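**Hodura Two-Finger Hand Tool – product information for institutional buyers**

The Hodura hand tool is a hand-held, two-finger gripper with an integrated camera, supplied by Prilto for recording manipulation tasks away from the laboratory. It is intended for universities, training centres and engineering firms that need consistent demonstrations from several operators. The tool is sold singly or in pairs and is delivered assembled.

## What is supplied

- One or two hand tools, according to the order
- Fitted finger pads and one spare set for each tool
- Charging dock and mains lead
- Padded carrying case
- Printed operator guide
- Stondix desktop software, one licence per tool

Each tool weighs 635 grams with the standard pads fitted. Carrying cases are available in charcoal only.

## Operation

The operator holds the tool by the rear grip and closes the fingers with a squeeze lever. Finger travel is proportional to lever travel throughout, so a light squeeze gives a small movement. The jaws open to a maximum of 62 millimetres. Objects wider than this may still be handled by an edge, a strap or a handle, provided that the load remains within the limit given in the operator guide.

Recording is started and stopped with the thumb button. A short tone confirms each. Where two tools are in use, either button will start both recordings, and Stondix joins the files under one session name when they are transferred.

The camera faces forward over the fingers and has a fixed focus. No adjustment is required by the operator, and the lens cover should be kept on whenever the tool is in its case.

## Suitable work

Purchasers most often ask whether the tool can manage the small, soft and irregular articles found in ordinary homes. The standard pads were designed with this work in mind. Operators should approach each article squarely and close the fingers gradually. 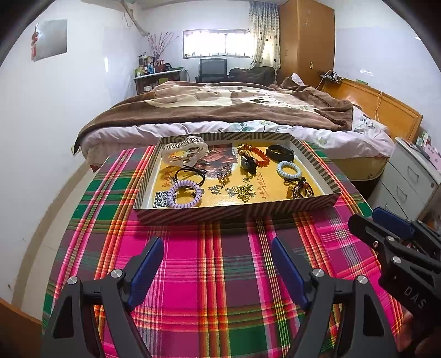 Finger pads are the part of the tool that will need the most attention from the purchaser. They are held by friction and can be changed without tools. A sparkling hair clip and a bundled bead bracelet call for quite different approaches, and a spiral coil hair tie will flatten under pressure before it lifts. Prilto therefore advises a practice period with a mixed tray of this type before recording begins. Fine chain is best taken from the top of the pile. Where articles overlap, as a coil and a thin hair tie may in the corner of a shallow tray, the upper one should be taken first and the second approached as a separate pick.

Patterned tablecloths and printed tray linings are acceptable working surfaces. Stondix does not require a plain background or a marked table, and furniture need not be moved for a session. Strong daylight from a window is also acceptable – direct sun on the lens is not.

The tool is unsuitable for liquids, food preparation, hot surfaces and any article with an exposed blade.

## Trial findings

A trial was conducted for Prilto at the Kofler training centre under the direction of Gertraud Kuster. Eight operators took part, none of whom had used a hand tool previously, and over 880 recordings were accepted for review.

Lorraine Fothergill, who supervised the operators, reported that most were comfortable with a single tool by the end of the first morning. Paired use took longer to learn. Her report recommends that new operators work with one tool until they can complete a tray without dropping an article, and that sessions be limited to 20 minutes with a break between them. Two operators with smaller hands found the lever reach tiring, and a short-reach lever has been offered as an option from October.

The report also noted that the recording tone was difficult to hear in a busy room. The volume can now be set in Stondix.

## Care and servicing

Wipe the pads with a damp cloth at the end of each day. Do not use solvents. Worn pads should be replaced as a set, as uneven pads will turn an article in the grip. The pivots are greased at the factory and must not be oiled. Grit or fibre caught in the linkage may be removed with a soft brush while the tool is switched off.

Servicing is carried out by Prilto and includes a check of lever travel and camera alignment. Purchasers should retain the original case for return shipping.

## Ordering and enquiries

Quotations are prepared by Mathias Danzer. Please state the number of tools, the lever size and whether on-site operator training is required. Technical questions, including those on Stondix file formats, should be directed to Luzius Lüthi. Educational institutions may apply for a loan pair before purchase.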